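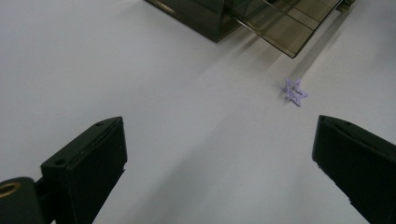
Bitstead Community Help: Manipulation and Robot Learning Group

Policy puts the star in the box at one table and ignores it at the other

Posted by Imad Karam

We collected 300 demonstrations with the hand-held gripper for the Agudelo task: pick up the little purple star, put it in the smoky acrylic box, go sit down. Trained on those, the arm gets the star in the box most of the time at the table where we did the collecting. I was pleased with myself for an entire weekend.

On Monday we moved everything to the table by the window. Same star, same box, same white top. Now the arm glides over, stops just short of the star, and closes politely on its shadow, or on the shadow of the box if that happens to be darker. Out of 12 tries it got the star once, and I think that was an accident.

My labmate wants to collect another 300 at the new table. Before I spend two afternoons being a human robot arm, is there a smarter way to split them? We train from the wrist view only, no depth. Fingers are black plastic, if that matters.

tharindu_nanayakkara

Don't collect them all at the window, or you'll have a policy that works at two tables and is baffled by a third.

We ran into this on Inora and ended up doing a small comparison. Both sets had 600 demos. One came from a single table with the light left alone. The other was split over several tables, and we moved a lamp every ten demos or so (whoever was bored moved it). At the home table the first set won by a little. At a table neither had seen, the first set mostly grabbed air and the second mostly grabbed the object. Then we cut the mixed set down to 400 and could barely tell the difference, so I'd put the effort into variety before I put it into volume.

For your case:

Move the box as well as the star. If the lid always throws its shadow on the same side of the star, the policy may well be using the shadow as a signpost.

Leave the blinds up for some demos and down for others.

Start with the fingers in different spots, including a few bad ones where you have to correct halfway.

Keep back one table for testing and don't touch it until the end. This is harder than it sounds when it's the one nearest the coffee.

I can't promise it's the shadow. Tape some paper over the window and run your 12 tries again before you collect anything. It costs you some tape.

unatport_dave

get a bigger star

Imad Karam

Papered the window. Nine out of 12, so the shadow theory is looking healthy. Splitting the next batch over four tables and a lamp. The bigger star has been noted.

unatport_dave

also a solid one. an outline with bars in it is mostly table

tharindu_nanayakkara

He has a point, annoyingly. But if you change the star now, you can't compare with your first 300. Finish this round with the old one, and post the numbers from the held-out table even if they're ugly.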